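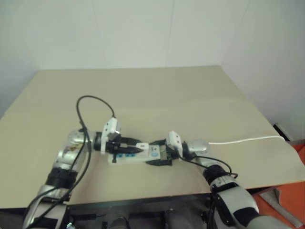

Clanthorpe Workroom: Tables, Power and Storage
Gallery

Posted Apr 18, 2022

The workroom on the ground floor of the Bivlow building was rearranged in January. The walls were painted, the old benches went out, and the tables, power bars and storage were set up again from scratch. Kendra Beaudoin took the photos as the work went along and Rosângela Arruda wrote the captions. People who book the room can use this page to see where things are kept.

Click on any photo to enlarge it.

Tables

Power bar on the large table
A white power bar with blue sockets, lying flat and lined up with the near edge of the beige table. The small blue switch is at the right end, on the pale blue-grey panel. The white block standing on the strip is to the right of the two blue socket areas.

Large table, long side
The top is 190 cm long. It seats people down both sides, but most groups leave one side open so they can get at the work.

Corner detail
The edges were sanded and sealed again before the table went back in. One corner still has a dent from the move. It does not catch on anything and we left it.

Folding tables
Kept against the back wall under the window. Put the locking bars back in place before you stack them, or the legs swing out when the next person lifts one.

Table feet
Felt pads on all of the tables. If one comes off, the spares are in the drawer marked FLOOR.

Chairs
The grey stacking chairs belong to this room. The ones with arms belong to the office upstairs and go back there at the end of a booking.

Power

Wall outlets, east side
Both of the double outlets on this wall are on one breaker. Kettles and heat guns should be plugged in on the west side.

Wall outlets, west side
The heavier circuit. There is a label above each outlet with the breaker number written on it in marker.

Cord cover
A rubber ramp runs over the floor between the wall and the large table. It is the right height for the supply cart to roll over. Please lay it down before the table is in use, including for short bookings.

Coiled extension cords
Hung by length, shortest on the left. Coil them loosely and use the fabric ties. Tape leaves a residue on the jacket and the cords end up sticking to each other.

Power bars on their hooks
Each one goes back on its own hook with the cord looped underneath. Check that the switch is off and nothing is left plugged in before hanging it up. We found several phone chargers this way over the winter, and they are in the lost and found bin.

Adapter box
Plug-in blocks and adapters with no obvious home. If you know what one of these is for, write it on a piece of masking tape and stick it to the cord.

Breaker panel
In the hallway outside the room, behind the grey door. The key is at the front desk. The directory on the inside of the door was redone when the room was painted and is correct as of this posting.

Storage

Irkeo drawer units
Bought used from a closing print shop. The drawers are shallow, which suits cords, hand tools and sheet stock. The bottom drawer sticks a little on the right and needs to be pushed on that side.

Drawer labels
Printed in capitals on white card and slid into the holders. Blank cards are in the top drawer with a pen.

Shelf over the sink
Cleaning supplies only. The spray for the table tops is the one with the blue trigger. Do not use the bathroom cleaner on the tables, as it dulls the finish.

Feyisa room door
This leads to the small storage room used by the evening classes. It is locked when there is no class. Anything left in front of it will be moved.

Before and during

Old benches going out
They were bolted to the floor and took longer to remove than we had planned for. The holes were filled and sanded the next day.

Paint samples
The colour on the walls is the second from the left. The first choice looked green under the ceiling lights.

Bare floor
Taken after the benches were out and before the tables came in. The darker patches show where the benches stood.

Taped floor plan
The layout was marked out in painter's tape for a week so people could walk through it. The large table was turned a quarter turn as a result and moved closer to the centre of the room.

Drop sheets coming up
End of painting. The sheets were borrowed and have been returned.

Booking and corrections

The room is booked through the front desk. When you are finished, wipe the tables, hang up the power bars and switch off the lights by the hallway door.

If a caption is wrong or something has been moved to a new spot, leave a note for Rosângela in the workroom binder. More photos of the drawer contents will be added once the labels are finished.

Photos: Kendra Beaudoin
Captions: Rosângela Arruda

Back to Workroom main page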